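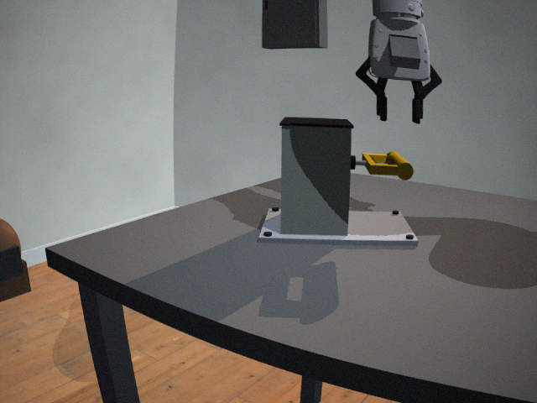

Washing the ash a third time is where it goes wrong, according to the reply from Hurnum. One rinse to float off the charcoal, a second if the water still feels slick, then stop and dry it. They have used the same pile of apple and pear ash for years and never washed past two, and their green is still a green. They also asked if we had changed the sieve.

20 April 2026

We have not changed the sieve. It is the same 60 mesh as always, with the dent. But the third wash is new. I started it in the winter when the bucket kept giving me sore hands, and I see from the earlier pages that the glaze went dull at much the same time. I had put that down to the new bag of feldspar.

What we have now: the Anghel glaze (ash, feldspar, clay, whiting) comes out of the kiln stiff and a bit sugary on the shoulders of the jars and does not run into the carving. On the flat test tiles it looks fine, which is why it took so long to notice. Flat tiles are no use for this one. Everything from here on gets tested on a standing tile with grooves.

Weighed out a fresh dry batch this morning, 3,070 g total. Ash in that is 867 g, washed twice only. Whiting 299 g, same as the card on the wall. The rest is feldspar and ball clay in the usual proportion. Wrote the batch letter on the lid and on the side of the bucket, both, because the lids get swapped.

Mixing notes. Added dry to water and left it alone for an hour before touching it. Stirred by hand, then drill and paddle, then sieve. The first pass left a spoonful of gritty black on the mesh, mostly charcoal, a few pale hard bits that I think are nail-sized lumps of fired soil from the bottom of the stove. Threw those out. Second pass was nearly clean. It smells like a wet fireplace. Gloves on for all of this, and the slick feel is definitely there on the outside of the glove.

It thickened over lunch. That used to happen with the old batches too and I had forgotten. The dull batches never did it, they sat there like milk. So there is more soluble stuff left in this one, which fits with what Hurnum said. Thinned it back with a cup of water from its own settling bucket, not tap.
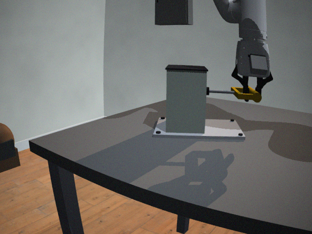 Yellow handle, upright box fixture.

Dipping. Six standing tiles in Purken stoneware, bisque fired last month, all wiped with a damp sponge first.

Tile 1: single dip, count of three.
Tile 2: single dip, count of six.
Tile 3: double dip, second coat over the top half once the first had lost its shine.
Tile 4: as tile 2, old batch (washed three times).
Tile 5: as tile 2, old and new mixed half and half.
Tile 6: brushed, three coats, new batch.

Tile 3 started to crawl a little at the overlap while drying. Rubbed it down with a fingertip. If it crawls in the firing that is the place to look, and it will be my fault for going in too soon with the second coat. Tile 6 took forever and I don't expect to do it that way again, but someone is bound to ask.

All six have a thick foot of bare clay and are sitting on wasters. Please do not put them on a bare shelf. The new batch should be more fluid and we have already ground enough glaze off shelves this year.

Kiln. Going in the Hellby, middle shelf, three tiles at the front and three at the back. I would have liked them all side by side but the big jars have first claim on the space. The back of that kiln runs hotter, so I split the pairs that matter: 2 and 4 are together at the front, 5 is on its own behind them. Cones front and back, usual set. Slow up to red heat, then the normal program, then I want to try holding it a little on the way down. I have not decided how long. The old pages say half an hour in one place and "a while" in another, which is my handwriting and no help at all.

About the feldspar. I had been ready to blame it and had half written an email to the supplier. Compared the two bags dry on a sheet of white paper. The new one is a touch pinker. Made a small button of each, plain, no additions, and those are going in on a broken saucer at the bottom. If both buttons melt the same then the feldspar is cleared and I can stop thinking about it.

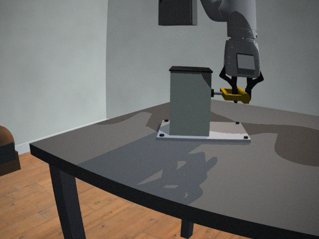

The other thing that could still be in play is the ash itself. The bin we are using is a mixture. The lower half is apple from the orchard clearing, and the top is whatever went through the stove since, including a good deal of pallet wood and at least some cardboard. I sieved from the top in winter and have only now got down to the apple. So there are two changes between the old batch and the new one, the washing and the wood, and tile 4 against tile 2 won't separate them. To do it properly I need a small lot of apple ash washed three times. Put two scoops to soak in the white tub by the sink. First water poured off at four o'clock. Next change tomorrow, and again the day after. Do not empty this tub.

The poured-off water goes in the lidded bucket outside until it can be neutralized. It should not go down the sink or onto the flower bed.

To do:

Label the apple ash and the mixed ash and stop using one bin for both.
Finish the third wash on the white tub, dry on the plaster bat, weigh what is left.
Make a small batch from it, same recipe card.
Throw six more grooved tiles. Taller than these, the grooves need more of a run.
Ask Hurnum what they do about thickening, and whether they let the bucket stand before using it.
Order cones, front set is nearly gone.

Old batch bucket stays under the bench for now with the lid taped. It is still good enough for the insides of mugs. The Anghel jars are due in June, so if this firing looks right I would rather glaze two of the small ones next and see it on a real shoulder before doing the rest.

Kiln loaded 5:40, lid down, bungs out. Someone needs to put the bungs in at nine.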